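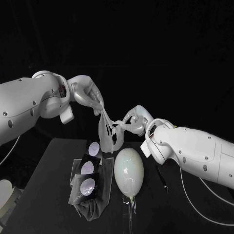

Aruvari Drawer and Shelf Liner, Frosted

Sold by the roll, 41 cm wide. Trimard Household, shelf and cupboard section.

If you have ever opened an old kitchen drawer and found three generations of sticky-backed paper at the bottom, each one harder to shift than the last, you will understand why we are so fond of this liner. There is no glue on it at all. You cut it, lay it in, and when the time comes you lift it out again, give it a wash in the sink and put it back. I have had the same pieces in my own cutlery drawer since we began selling it, and they have been through gravy, candle wax and one very unfortunate bottle of soy sauce.

The liner has a soft, slightly grippy feel underneath, so that glasses and jars stay where you put them, and a smoother side on top that wipes clean. It is thin enough that a shallow drawer will still close over it – we know this matters, as the old ribbed one we used to stock from Kettunen was lovely stuff but a good deal thicker, and several of you wrote to say your spoons were catching.

Sizes and price

Width: 41 cm
Length: 2 metres or 5 metres
Colour: frosted (the plain grey has been discontinued)
Item number: 325
Price: £6.50 for the short roll, £14 for the long one

One short roll will do most of a small kitchen if you cut carefully. For deep pan drawers, or a larder with full-depth shelves, please do go for the long roll and save yourself a join down the middle.

How to fit it

Empty the drawer and wipe it out, then leave it open until it is properly dry. Measure the base at the front and again at the back (older drawers are hardly ever square, bless them) and use the smaller figure. Unroll the liner on a table, weigh the ends down with a couple of books and let it rest overnight if you can bear to wait. Cut with long scissors, or with a sharp knife and a metal ruler on a cutting mat. Lay it in from the back and smooth it towards you with your hand.

Washing it

Warm water and a drop of washing-up liquid is all it wants. Please keep it out of the dishwasher and the tumble dryer, and don't use bleach, which turns it yellow. Pat it over with a soft cloth and lay it flat until it has dried right through.

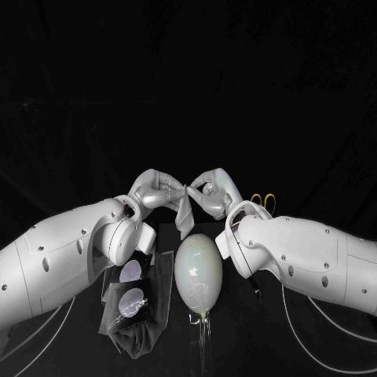 Where else people use it

Customers are far more inventive than we are. Nestor Samonte wrote to us in March about lining the toolbox he keeps in his van, and we have heard of it going under plant pots, inside bathroom cabinets and beneath a sewing machine that liked to wander. It isn't meant for ovens, for the floor of a shower or for anywhere a hot pan might be set down.

It sits nicely under the Illunus stacking trays too, if you have those. The 31 cm tray leaves a narrow strip down one side that is just right for rolling pins.

Delivery and returns

Rolls go out in a cardboard tube. Uncut rolls can come back to us within 30 days. We can't take back a cut one, I'm afraid, so do measure twice.

Page last updated July 12, 2019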